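Social Media Account Inspection Checklist

Client: Onishi
Inspected by: Morfudd Rees
Date: 6 May 2018
Accounts covered: main page, support account, photo account, video channel

Mark each item OK, FIX or N/A. Comments go under the item. Anything marked FIX needs an owner before the sheet is filed.

SECTION 1. ACCESS AND PASSWORDS

1.1 Every account is registered to a company email address. FIX
Comment: Video channel still uses a personal address. Move it to the shared marketing mailbox.

1.2 Two-step login is switched on. OK

1.3 People who have left are removed from the admin list. FIX
Comment: Three former staff on the main page, one with full rights. Removed two during the check. The third is listed as page owner and has to hand over first.

1.4 Connected apps reviewed. FIX
Comment: 38 apps had permission to post or read. Most are old contests. Keep Gitimico (scheduling) and Erkari (reports), remove the rest.

SECTION 2. PROFILE DETAILS

2.1 Name, logo and web address match on all accounts. OK

2.2 Opening hours and phone number are current. FIX
Comment: Support account shows the old number.

2.3 Profile text fits the limit and is not cut short on a phone. OK

SECTION 3. POSTS AND IMAGES

3.1 Posts follow the approved calendar. OK
Comment: Calendar is filled through July.

3.2 Image rights are on record. FIX
Comment: Image folder holds 1,552 files. 260 have no source or license noted. Do not reuse those until the source is found.

3.3 Header images display properly on desktop and phone. OK
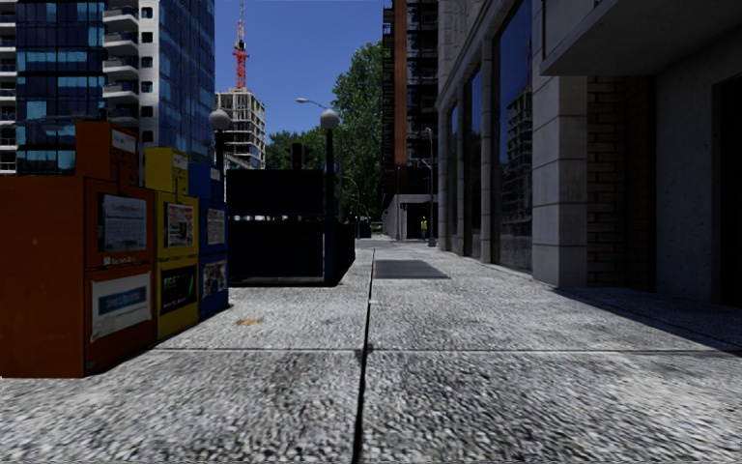
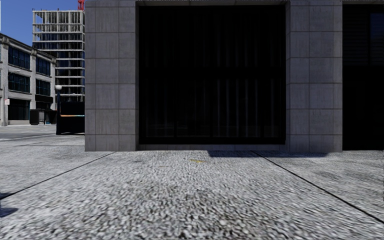 Street set, sidewalk views. Both are computer renderings.

3.4 Links in pinned posts work. FIX
Comment: Pinned post on the main page goes to a page that was taken down.

SECTION 4. REPLIES AND COMPLAINTS

4.1 Direct messages answered within one working day. FIX
Comment: Main page is fine. Photo account inbox has not been assigned to anyone.

4.2 Staff know who handles a serious complaint. OK
Comment: Asked two people on the support desk, same answer from both.

4.3 Blocked word list is up to date. N/A
Comment: No list in use. Worth setting one up.

SECTION 5. RECORDS

5.1 Follower count noted for comparison. OK
Comment: Support account at 2,557. Other counts are in the Erkari report.

5.2 Backup of posts and contacts saved off the platform. FIX
Comment: Last backup was made by Cukier before their contract ended. Ask them for the file, then run a new one.

Open items go to the marketing lead. Recheck 1.1, 1.3 and 3.2 first.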